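Orum 2지 그리퍼 핑거 세트 (짙은 녹색)

Orum 핑거는 양팔 작업대에서 종이컵, 뚜껑, 펄프 캐리어처럼 가볍고 모양이 고르지 않은 물건을 잡는 용도로 만든 교체용 부품입니다. 끝이 비스듬하게 깎여 있어서 낮은 물건의 가장자리 밑으로 들어가기 쉽습니다.

저희 Stistberg에서는 판매 전에 Orum과 Mizuno 핑거를 같은 작업으로 비교했습니다. 작업은 커피 포장입니다. 컵에 뚜껑을 덮고, 컵을 2구 캐리어에 꽂고, 마지막에 종이 가방에 넣습니다. 제어기는 두 경우 모두 Bivdale을 사용했고, 속도 설정도 바꾸지 않았습니다. 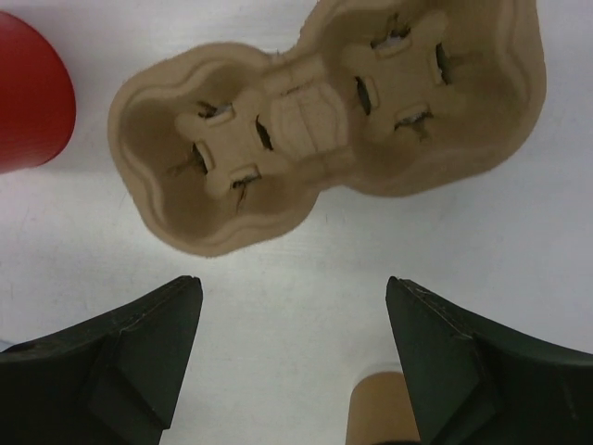
손목 카메라로 본 펄프 캐리어와 핑거

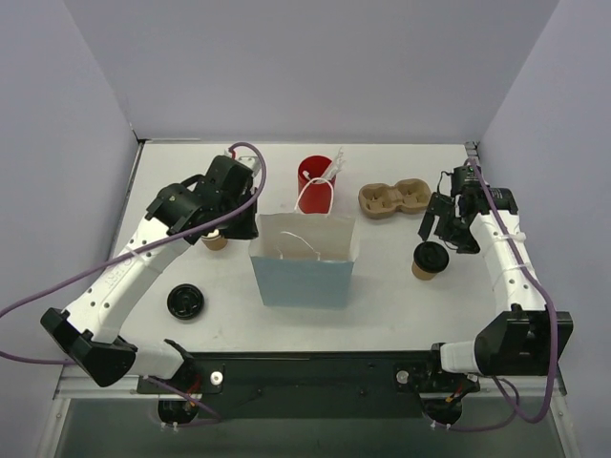

비교에서 차이가 제일 크게 나온 것은 캐리어입니다. Mizuno 핑거는 끝이 넓어서 컵을 옆에서 잡을 때 안정적이지만, 캐리어 가운데 부분을 잡으면 컵 자리까지 같이 눌리는 일이 있었습니다. Orum은 좁은 부분만 잡을 수 있습니다. 대신 힘을 세게 주면 종이컵에 자국이 남으므로, 파지력은 6단계 중 3단계 이하를 권해 드립니다. 뚜껑을 집는 작업은 두 제품이 비슷했고, 저희 판단으로는 핑거보다 카메라 각도의 영향이 더 큽니다.

구성품
핑거 2개
고정 나사 4개
육각 렌치
설치 안내서

주의할 점
손목 카메라를 쓰시는 경우에는 핑거를 교체한 후에 카메라 보정을 다시 해 주십시오. 핑거 길이가 기존 제품과 다르면 잡는 위치가 조금씩 어긋납니다. 표면의 긁힘은 사용하면서 생기는 것으로 성능에는 문제가 없습니다만, 끝부분이 깨졌을 때는 두 개를 함께 교체하시기 바랍니다.

Mizuno 핑거도 같은 고정 나사로 설치할 수 있습니다. 재고와 납기는 문의 페이지에서 확인해 주십시오.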